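Ticket: Dalleder two-arm kit, right gripper lets go early at shelf
Opened by: Younes Gaber
Product: Dalleder bench kit, trial unit (Wevach site)
Status: open, waiting on vendor

Arms home fine, both grippers calibrated in March per the Drellgate setup sheet. Problem is only on the shelf task. Right arm lifts the pack, gets to the top board, then opens before the pack is down. Left arm OK so far.

Tried:
– grip force back to default, no change
– swapped the wrist cable, no change
– release delay from 0 to 400 ms. Better, 8 good out of 9, then it droped one again
– slower approach on the last bit. Same

Log says "contact detected" every time, even on the bad ones. Guessing it feels the edge of the board and calls that done. Is there a threshold we can set? Manual skips from section 8 to the appendix.

Aerts asked for a shot at the release point, attached.
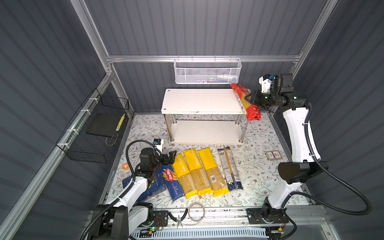
Right arm with red spaghetti pack at end of top board, left arm over the row.

Need an answer before we decide on keeping the kit. Can send teh full log, just say where. Leaving the delay at 400 for now.

Y. Gaber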